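4 Regeln für die Aufnahme von Demonstrationen mit handgeführten Greifern

4.1 Ausgangslage

Die in Abschnitt 3 beschriebenen Normen behandeln vor allem den fest montierten Roboter, seine Schutzzäune, seine Haltefunktionen und die zulässigen Kräfte bei Kontakt. Für die Aufnahme von Demonstrationen, bei denen ein Mensch den Greifer selbst in der Hand führt, geben sie nur wenig Auskunft. Es fehlt dort der Antrieb des Arms, und damit fehlt auch der größte Teil der Gefährdung, für welche die Normen geschrieben wurden. Trotzdem entstehen bei dieser Arbeit Fragen, die eine Regel brauchen: Wer darf aufnehmen, in welchen Räumen, mit welchen Gegenständen, und wann gilt eine Aufnahme als brauchbar?

Wir haben für das Projekt Ruva einen Satz von 16 Regeln aufgestellt und ihn an zwei Standorten, Flelport und Surndale, angewendet. Der vorliegende Abschnitt beschreibt diejenigen Regeln, die textile Gegenstände betreffen. Die Regeln für Geschirr und für Behälter mit Deckel folgen in Abschnitt 5.

4.2 Vorbereitung des Arbeitsplatzes

Der Arbeitsplatz soll vor der Aufnahme nicht aufgeräumt werden. Diese Regel hat bei den Beteiligten am Anfang Widerspruch gefunden, und wir möchten sie deshalb genauer begründen. In einer ersten Fassung hatten wir einen einfarbigen Untergrund verlangt. Die so gewonnenen Daten waren leicht auszuwerten, aber das gelernte Verfahren versagte häufig auf gemusterten Decken und auf Bettwäsche. Seit der zweiten Fassung gilt: Der Untergrund bleibt so, wie er im Haushalt vorgefunden wird. Entfernt werden nur Gegenstände, die Personen erkennbar machen, also Briefe, Fotografien, Bildschirme mit Inhalt und Medikamentenpackungen mit Namen.

Auch die Beleuchtung wird nicht verändert. Tageslicht von der Seite ist zugelassen, selbst wenn einzelne helle Stoffe dadurch überbelichtet werden. Nicht zugelassen ist eine Aufnahme, bei der die Fingerspitzen des Greifers selbst überstrahlt sind, denn in diesem Fall kann die Kontaktstelle später nicht mehr bestimmt werden.

Vor jeder Sitzung wird der Greifer geprüft. Die Prüfung umfasst den festen Sitz der Schrauben an den Fingern, den Zustand der Beläge und die freie Bewegung über den ganzen Öffnungsweg. Beläge mit abgelösten Kanten müssen ersetzt werden, auch wenn sie noch ausreichend haften. Der Wechsel wird im Protokoll vermerkt – wir haben beobachtet, dass neue Beläge ein anderes Gleitverhalten zeigen als gebrauchte.

4.3 Greifen von weichen Gegenständen

Bei starren Gegenständen ist die Bewertung eines Griffs verhältnismäßig einfach. Bei Textilien dagegen kann ein Griff mechanisch sicher sein und für die folgende Handlung trotzdem ungeeignet. Eine Socke, die an der Spitze gehalten wird, fällt nicht herunter, aber sie lässt sich so weder umstülpen noch geordnet mit einer zweiten zusammenlegen. Wir unterscheiden daher zwischen Haltegriff und Arbeitsgriff. Ein Haltegriff genügt, wenn der Gegenstand nur versetzt werden soll. Ein Arbeitsgriff liegt vor, wenn die Kontaktstelle im Hinblick auf den nächsten Schritt gewählt ist.

Für Socken verlangt Regel 12, dass der Arbeitsgriff unterhalb des Bündchens ansetzt und dass beide Beläge am Stoff anliegen. Die Öffnung soll nach dem Schließen sichtbar bleiben. Der Untergrund darf nicht mitgegriffen werden; bei Fleecedecken ist darauf besonders zu achten, da der Flor leicht zwischen die Finger gerät. Liegt eine weitere Socke daneben, so bleibt sie während des Griffs unberührt. Abbildung 4 zeigt einen Griff nach dieser Regel.

Die Person, welche die Aufnahme macht, soll den Griff nicht mit der freien Hand unterstützen. Wenn der Stoff wegrutscht, wird der Greifer geöffnet und neu angesetzt. Beide Versuche bleiben in der Aufnahme erhalten und werden getrennt gekennzeichnet. Das nachträgliche Herausschneiden von Fehlversuchen ist nicht erlaubt, weil dadurch der Eindruck einer Sicherheit entsteht, die im Betrieb nicht vorhanden ist.

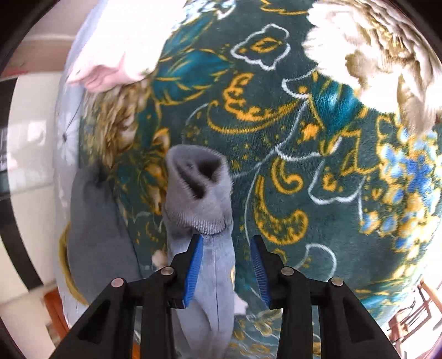
Lesezeit dieses Abschnitts: 5 Minuten

Abbildung 4: Griff unterhalb des gerippten Bündchens. Die blauen Beläge liegen zu beiden Seiten der hellen, blaugrauen Socke an, der Rand ist zu einer Öffnung aufgefaltet. Die dunklere Socke links liegt auf der gemusterten Decke.

4.4 Prüfung und Freigabe

Jede Aufnahme wird von einer zweiten Person geprüft, die bei der Sitzung nicht anwesend war. Sie beurteilt drei Punkte: die Sichtbarkeit der Kontaktstelle, die Einhaltung der Regel für die jeweilige Gegenstandsklasse und die Abwesenheit von Angaben zu Personen. Die Prüfung geschieht mit dem Programm Wumbei, das die Bilder in der Reihenfolge der Aufnahme anzeigt und keine Umsortierung gestattet.

Von 616 eingereichten Aufnahmen mit Textilien wurden 551 freigegeben. Die übrigen wurden überwiegend wegen einer verdeckten Kontaktstelle zurückgewiesen. Verstöße gegen den Datenschutz waren selten, sie führten aber in jedem Fall zur Löschung der gesamten Sitzung und nicht nur der betroffenen Bilder. Diese strenge Handhabung halten wir weiterhin für richtig.

Eine Schwierigkeit blieb bestehen. Bei dunklen Socken auf dunklem Grund waren sich die prüfenden Personen oft nicht einig, ob der Griff tatsächlich unterhalb des Bündchens ansetzt. Wir haben für solche Fälle die Kennzeichnung »unbestimmt« eingeführt – sie schließt die Aufnahme vom Training aus, lässt sie aber für spätere Untersuchungen im Bestand. Am Standort Surndale wird diese Kennzeichnung seit März verwendet, in Flelport wurde sie erst mit der dritten Fassung der Regeln übernommen. Die Zahlen beider Standorte sind in diesem Punkt deshalb nur eingeschränkt vergleichbar.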